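The Counter Comes Back

For years the kitchen counter in the small towns along the Rorkberg road was the place where the mail went. People ate out, or ate in the car, or ate standing up from a paper carton. Then the supermarket in Jakstead closed its hot food section, two of the three diners cut their hours, and a lot of households had to work out dinner again with what they had at home.

I spent part of October driving between Jakstead and Mevier, asking people what they cook on a work night and how they learned to do it. I had expected to hear about recipes. Mostly I heard about shopping, storage and being tired.

The first stop was the Hosseinzadeh grocery, which sits on a corner in Mevier across from the tire shop. It is a narrow store with dry goods down one side and produce down the other, and it opens at 6 a.m. for the people who work the early shift at the feed mill. The owners used to stock 300 kinds of packaged items and have cut that to 200 to make space for onions, cabbage, dried beans and rice in large bags. The beans were slow for the first few months. Now the red lentils sell out before the delivery truck comes back.

One of the owners told me that customers don't ask how to cook a thing. They ask how long it takes. So the store began writing a cooking time on each shelf card, under the price. Red lentils, 20 minutes. Brown rice, 45. Dried chickpeas, overnight and then some. Sales of chickpeas went down after that, and sales of split peas went up.

A woman who drives a school bus in Jakstead gave me the clearest account of how a habit like this starts. Her split shift leaves her home between 9:30 in the morning and 1:45 in the afternoon. For years she slept through it. Then her doctor talked to her about salt, and she began making one pot of something before her nap. She does the chopping, gets it on low and lies down with the timer next to her ear. By the time she leaves for the afternoon run, dinner is done and cooling. She says the soup is usually plain and her sons put hot sauce on everything anyway.

Her first month went badly. She bought a long list of spices and used three of them. She made a stew that fed the family for six days, and by the fourth day they were eating cereal. What helped was cooking less at a time and writing down what got finished. She keeps the list on the inside of a cabinet door. It has 378 meals on it, some only a word long. "Barley" appears a lot.

The adult evening class at the Rorkberg school has moved in the same direction. It was a baking class for a long time, and people came for the pies. Last year the teacher turned half the sessions over to weeknight food and expected to lose students. The pie people stayed and complained a little, and new people signed up, many of them men in their fifties and sixties who were cooking for themselves for the first time.

I sat in on one session. The whole evening was onions. Each student cut one slowly, then cut another, and then cooked them down while the teacher went from burner to burner telling people to leave the pan alone. It took most of an hour. A retired lineman at the back said he had been eating onions all his life and had never once cooked one long enough. He took his home in a jar.

The teacher's view is that most beginners don't have a skill problem. They have a space problem. They try to cook on whatever patch is left between the toaster and the bills, and the work feels harder than it is. Her first homework assignment has no food in it. Students go home and clear enough counter to put down a board and still have room on one side for what's been cut. 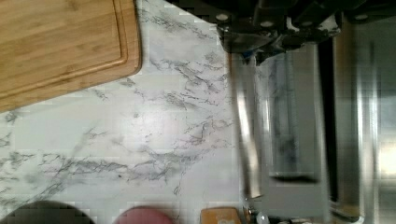
Some of them come back and say that was the hardest part. A kitchen fills up because every object in it seemed worth keeping out at some point. The bread machine is a common one. So is the second coffee maker, kept in case the first one quits. One student moved both to the garage and reported that she had started making her own lunch, which she had not planned to do.

Money comes into it too, though people were slower to talk about that. A couple in Jakstead with a new baby had been spending 100 dollars a week on takeout, most of it pizza. They still get pizza. They have it once, and the other nights are eggs, beans, pasta with greens, or leftovers from his mother. They put the difference toward the furnace.

Not everyone I met was glad to be cooking. A night nurse outside Mevier told me she hates it and always has, and that she would go back to the hot food section tomorrow if it reopened. She has got it down to four dinners she can make without thinking, and she eats them in the same order. Her freezer is full of rice in flat bags. She showed me how they stack - on their sides, like files - and then put one in the microwave, because it was almost five and she had to be at work by seven.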